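Local History › Military Sites › Lornham Camp

Articles | Places | Maps | Sources

Lornham Camp was a militia training ground near Stakbridge, said to have held up to 4000 men at its peak. That figure comes from a single newspaper notice and no muster roll supports it. The surviving plan shows 5 rows of huts and a cookhouse, hardly enough for a quarter of the number.

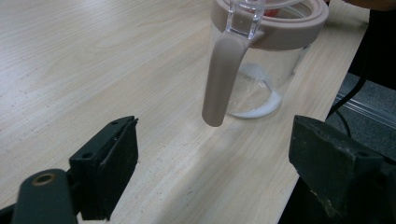 The claim that a rail spur reached the camp is weaker still. Bujar Petek traced it to a memoir written decades later — and the memoir places the line on the wrong side of Pullar Creek. Jad Sfeir has argued that a low bank in the north paddock is the old rail bed. It could as easily be a farm drain.

The huts were auctioned in May 1919. Two are supposed to survive as sheds, though neither has been dated.

Contact | © Lornham Local History | Back to top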